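Wie kommt das Muster auf den Stoff?

Viele Tischdecken, Vorhänge und Kleider sind bunt bedruckt. Früher machte man das mit Stempeln aus Holz. In den Stempel wurde ein Bild geschnitzt, dann kam Farbe darauf und er wurde fest auf den Stoff gedrückt. Für eine lange Decke musste man das 233 Mal machen oder noch öfter.

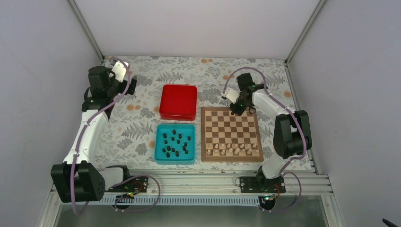

Ein Muster, das sich wiederholt, hat einen eigenen Namen: Es heißt Rapport. So nennt man das Stück, das immer wieder von vorn anfängt. Beliebt sind Pflanzen. Auf dem hellen Tuch mit den grauen Farnblättern sind auch kleine orange Blüten gedruckt. Für jede Farbe braucht man beim Stempeln einen eigenen Stempel, für Grau und Orange also 2.

Heute drucken meist große Maschinen. Der Stoff läuft dabei unter Walzen durch. Auf jeder Walze sitzt ein Teil des Musters.

Such zu Hause einen gemusterten Stoff und leg den Finger auf eine Blume. Wo kommt dieselbe Blume wieder? Miss den Abstand mit dem Lineal. Bei unserem Vorhang waren es 18 Zentimeter.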